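【机构账号连载:桌面收纳与整理规范】

1/
各位关注者,早上好。即日起,Makus 公共工作空间服务部将以连载形式发布《共用大桌桌面整理指引》。本指引适用于各楼层的共用工作台、打包台及资料整理台,由服务部空间管理组编写,Gizella Jakab 审订。全文较长,按序号分条发布,便于转发与查阅。

2/
编写缘由说明如下。八月,本部完成了共用大桌使用情况的书面征询,收回有效答复1,729份。意见最集中的一项,是桌面物品没有固定位置:前一位使用者留下盒子,后一位使用者把盒子推到一旁,再后一位又推回来。桌子本身足够大,可用的面积却越来越小。

3/
本指引所称“大桌”,指供多人先后使用、不设抽屉、不设隔板的平面桌。个人工位的桌面不在适用范围内,各部门可参照执行,服务部不作检查。

4/
一、桌面的基本状态

大桌的基本状态为:桌上只留本次工作所需的容器,其余归架。容器之间应留出可见的白色桌面。白色桌面的好处在于,深色物品放在上面容易辨认,小件掉落也容易发现。

5/
关于桌面划痕。多处大桌已使用较久,桌面有轻微磨痕,属正常使用痕迹,不影响使用,无须报修。需要报修的情形包括:边缘起翘、桌面开裂、桌腿松动。报修请使用楼层登记表,并注明桌号。

6/
关于桌面清洁。请使用拧干的软布,由后沿向前沿擦拭。请勿使用钢丝球、研磨膏及含砂清洁剂。擦拭前先移开全部容器,不得绕着容器擦。容器底部积灰,往往正是绕擦造成的。

7/
二、容器的选用

各大桌统一配发两类容器:浅盘与带盖盒。浅盘用于正在取用的物品,带盖盒用于暂存的物品。两类容器均登记在 Elletti 物资目录中,各楼层可按需申领,每次申领以满足一张桌子为限。

8/
浅盘的选用标准:长方形,边框低,内底颜色浅于边框。浅色内底便于看清细小物品,尤其是螺钉、回形针、标签卷一类。内底为深色的旧盘可继续使用至损坏为止,不必提前更换。

9/
带盖盒的选用标准:盒体方正,盒沿高于顶面,便于叠放时对齐。顶面宜采用可透视的材料,不开盖即可判断内容。若顶面反光较强,请在侧面加贴标签,不要把标签贴在顶面上。

10/
有同事来信询问,能否以纸箱、鞋盒或点心盒代替。答复如下:临时使用可以,当天收走即可。长期使用不可以。纸质容器受潮后变形,叠放时容易倾倒,也不便擦拭。

11/
三、容器的摆放

浅盘应放在靠近桌子中部的位置,长边大致与桌沿平行,使用者从任一侧均可伸手取到。带盖盒放在浅盘旁边,二者之间留出空隙,以便开盖时不碰到盘沿。

12/
带盖盒是否必须摆正?征询中对此意见不一。空间管理组的意见是:工作进行中,盒子斜放并无不妥,取用顺手即可;工作结束后,应当摆正或归架。以下为工作进行中的一张大桌,黑色盒子斜放在桌子中部偏左,浅盘大致横放在靠近中央处。 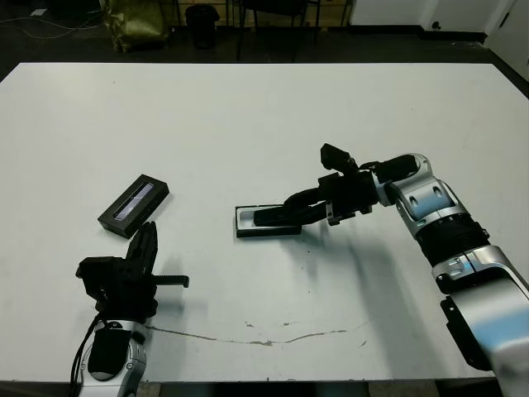

13/
四、取用与放回

从浅盘中取物,一次取一件,用毕放回原盘。请勿将多件物品一并抓起后散放在桌面上再行挑选。浅盘的作用就在于替代桌面承托小件,散放之后,浅盘便失去意义。

14/
向浅盘放物时,应放低后再松手,不要自高处投入。盘沿较低,投入的物品易弹出。金属件投入时还会碰伤内底,日久形成凹点,积存灰尘,难以擦净。

15/
带盖盒开启后,盒盖应放在盒子后侧,内面朝上。盒盖不得作为第二只浅盘使用。这一条在征询中被反复提及:小件留在盖内,合盖时压住,轻则盖不严,重则压裂顶面。

16/
移动带盖盒时,请双手托住盒体两侧,不要捏住盖沿提起。移动浅盘时,请先确认盘内物品不会滑动,再平移或端起。满盘不得端行,应先分装。

17/
五、多人共用时的约定

两人同时使用一张大桌时,以浅盘为界较为妥当:盘左为一人,盘右为一人,浅盘共用。如物品不宜共用,应各备一盘,并在盘的短边贴姓氏标签。

18/
三人及以上同时使用时,须指定一人负责容器的增减。其他人可以取用,但不自行添放新的容器。试行期间,凡有人负责的桌子,收尾时间明显较短;各人自行添放的桌子,常有不知归属的盒子留到次日。

19/
对于归属不明的盒子,处理办法如下:先在原处保留至当日闭馆,闭馆后移至楼层暂存架,附纸条写明桌号。暂存满31天仍无人认领的,由服务部登记后统一处理。处理前不拆盒,顶面可透视的,只记录外观所见。

20/
六、收尾程序

第一步,将浅盘内物品分类,需要留用的归入带盖盒,不再需要的归还原领用处。第二步,盖好盒盖,检查侧面标签是否与内容一致。第三步,移开全部容器,擦拭桌面。第四步,将空盘叠放于楼层收纳架下层,带盖盒置于上层。

21/
次日仍需继续的工作,可申请保留桌面原状。请填写保留牌,写明姓名、部门及预计结束时间,放在桌子后沿正中。保留以一个工作日为限,确需延长的,应向楼层服务台重新登记。没有保留牌的桌面,一律按收尾程序处理。

22/
收尾所需时间因工作性质而异,本指引不作硬性规定。请各位在预约时段内为收尾留出余地,不要让下一位使用者站在桌边等候。

23/
七、收纳架的使用

各楼层收纳架统一采用 Vakon 型,共分三层。上层放带盖盒,中层放软布与标签用品,下层放空浅盘。请勿在架顶堆放物品。架顶较高,取物不便,且易遗忘。

24/
标签用品包括:空白标签、记号笔、去胶片。标签文字请用中文书写,必要时加注外文,字迹应在一臂之外可以辨认。旧标签应先揭去再贴新标签,不得层层覆盖。

25/
标签内容以“物品名称加用途”为宜,例如“回形针,装订用”“棉绳,打包用”。请避免使用“杂物”“其他”“待定”等字样。写有“杂物”的盒子,整理时须逐件清点,耗时最多。

26/
八、浅盘与带盖盒的养护

浅盘每周以清水擦洗一次,晾干后再叠放。带盖盒的顶面只用干燥软布擦拭,不要喷洒酒精类清洁剂,以免透视材料发雾。盒沿内侧的凹槽容易积灰,可用软毛刷清理。

27/
容器损坏的,请送楼层服务台换领,以旧换新,不需说明损坏原因。浅盘变形、内底开裂、盒盖无法合严,均属可换领情形。单纯的表面擦痕不在换领之列。

28/
九、常见来信答复

问及浅盘能否用于盛放饮料杯的,答复为不能。大桌上饮水请使用带盖水杯,并放在桌子侧边的杯架上。浅盘边框低,液体溢出后会直接流向桌面。

29/
问及能否自带桌垫的,答复为可以,但桌垫不得覆盖整张桌面,结束后须带走。深色桌垫上不宜整理深色小件,请自行斟酌。

30/
问及能否在桌面上画线或贴胶带标示容器位置的,答复为不能。此前有楼层试贴过定位胶带,揭除后残胶明显,清理费时。需要固定位置的,可使用服务台提供的定位卡,用完收回。

31/
问及儿童活动日是否适用本指引的,答复为适用,但收尾程序由活动主办方完成。主办方应提前领取浅盘,按活动人数配备,不与日常用盘混放。

32/
十、实施安排

本指引先在设有共用大桌的60个房间实施。各房间由楼层服务台张贴简版说明,简版只列容器摆放与收尾程序两部分,完整内容以本连载为准。

33/
首批补充配发的100只浅盘已运抵库房,由 Mạch 仓储组按楼层登记数量分送。尚未收到的楼层请勿自行前往库房领取,以免重复登记。带盖盒库存充足,申领办法不变。

34/
对本指引有修改意见的,请书面提交至任一楼层服务台,注明条目序号及具体文字。空间管理组将汇总后提交 Gizella Jakab 审阅,修订内容仍通过本账号发布。

35/
各部门转发时请保留条目序号,引用单条的,请注明出自《共用大桌桌面整理指引》。简版说明的打印文件可于工作日上午九时至下午五时在各楼层服务台领取。

Makus 公共工作空间服务部 空间管理组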